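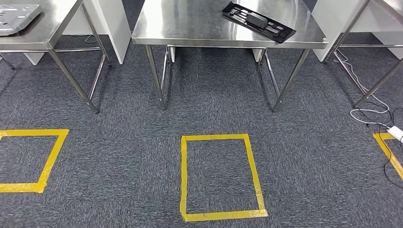
Filed under: Floor Checks and Walkrounds
Print this page | E-mail this to a colleague
February 24, 2026, by Liette Wong

Hurnar cell, pre-session check before we gather the next batch of examples. We have 792 good runs in the bag and I am thrilled with how they look! Most of the items below are quick, but please do them in order. The yellow tape rectangle in front of the centre table is the start position, so stand the robot fully inside it, and press down the corners where the strips overlap.

1. Tape stuck flat. OK. Corners are a bit untidy, fine for now.
2. Cables clear of the start positions. WATCH. The white ones loop out over the carpet from under the right-hand table. Ro-un Ki to tidy before the afternoon.
3. Black tray on the centre table, block seated. OK. Keep the tray at a slant; we want that variety (the last model loved it).
4. Steel tops wiped. OK. Glare still strong, leave the lights alone.
5. Stop button tested by 2 people. OK, Imre Barta and me.
6. Disk space. Almost 100 runs' worth left. Swap drives at lunch.
7. Failed grasps kept and labelled. OK, and lovely notes from Imre, please keep writing them like that!

Open: item 2. Mervin Bouchard signs off once the cables are done.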